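The Snack Table

By the second week I had stopped believing in the number on the wall. It was written in marker on a sheet of paper by the door, and it said 1000, and under it somebody had drawn a line and put 134. Tillen wanted a thousand good takes from our room. Good meant that a person at Oberholzer, which was a company or a building or maybe only an inbox, had watched the take and not sent it back.

I had answered an ad for "handling work, no experience." I thought it meant boxes.

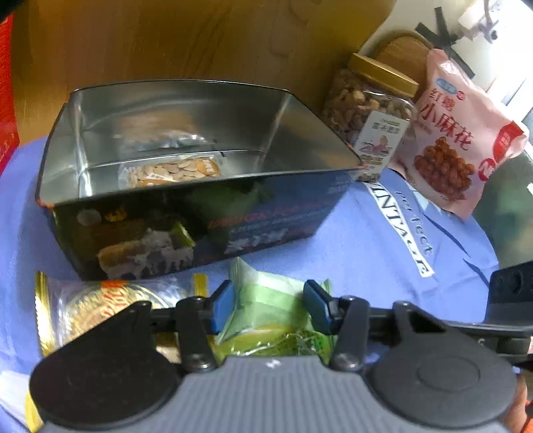
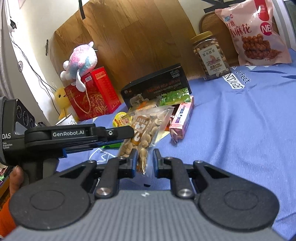

The snack table, with the grippers in hand.

The handling was this. You held a gripper, a gray and black thing with two fingers and blue pads, and you used it to pick up food you were not allowed to eat. Nuts in a packet. Seeds in a packet. You moved them from the cloth to the tin and from the tin to the cloth. The gripper recorded what it saw and what your hand did, and all of that went off to Oberholzer, and at the far end of it a robot was supposed to learn how to put away groceries.

"Whose groceries?" I asked the supervisor on my first day.

"Anyone's," she said.

I asked if she had seen the robot. She said she had seen a video of the robot. In the video it folded a towel. I asked how long the towel took, and she said the video was sped up so it was hard to tell.

We were in Zinamdale, over a store that sold curtain rods. The room had a heater that knocked and one window painted shut. They paid by the accepted take, which I noticed only when I read the contract a second time, at home, with the lamp on. If you were fast and bad you made nothing. If you were slow and good you made a little more than nothing. My sister told me I was training my own replacement, and I told her that anything that wanted to replace me at this job could have it by Friday lunch, no notice needed.

The rules came down in messages, and the messages changed. At first we were told to move smoothly. I moved smoothly for two days, and they sent back most of it. Too smooth, the note said. Real people hesitate. So I hesitated. I brought the fingers down on either side of a packet and waited there, like a man who has forgotten why he walked into the kitchen. Those takes went through. Then a new message said that some operators appeared to be hesitating on purpose, and would they please stop.

"How can they tell?" I said.

"They can't," the supervisor said. "They guess, and then they write it down like it's a fact."

I liked her more after that.

The other operator had been at it since September. He had a theory that there was no robot. He said Namano, the people who paid Oberholzer, who paid Tillen, who paid us, were only waiting to be bought by someone larger, and what they were selling was the pile. So many hours of hands. The pile got bigger each night and somebody in a nice jacket pointed at it. He told me this while the two of us worked the nut packet together, his gripper on one side and mine on the other, and he didn't slow down at all. He was very good. He could lift a seed packet by its corner and lay it down flat, and I never once saw him drop it.

"If there's no robot," I said, "why are you so careful?"

"They pay for careful."

"You'd be careful anyway."

He thought about it for the length of one take. "The packet slides if you're not," he said.

I did have one argument with him. I said a machine that learned from us would learn the wrong things. It would learn my bad wrist. It would learn the way I always went for the green packet first, for no reason except that it was green. Some kitchen years from now would have a machine in it reaching for the green one first, and the owner would think there was a purpose to it. He said they would mix me in with so many others that I would come out in the wash. I said that was supposed to make me feel better and it didn't. He shrugged and asked if I was ready, and I said I was, and we went again.

The drops bothered me most. Whenever somebody dropped something, we were told to stop, mark the take bad, and start over. I asked what the robot would do when it dropped something, having never in its life seen it happen. The supervisor passed the question up. It was about 200 takes before an answer came back, and the answer was a new task. Drop the packet, it said. Pick it up. Please make the drops look natural.

So we spent an afternoon dropping things on purpose. I was terrible at it. Every time I meant to let go, my hand held on a bit too long, and the packet came down so gently that it looked placed. The other operator, who never dropped anything, couldn't do it either. We stood there in the knocking heat, trying to be clumsy. Oberholzer sent back every one.

At six the supervisor crossed out the number on the wall and wrote a new one, 2 higher than that morning's.

"Which ones did they take?" I asked.

She scrolled through her phone. "From before lunch," she said. "You were just warming up. You didn't know it was on."

I put my gripper back on the charger and got my coat. He was still at the table, holding the seeds by the corner – not recording, as far as I could tell – and lowering them into the tin.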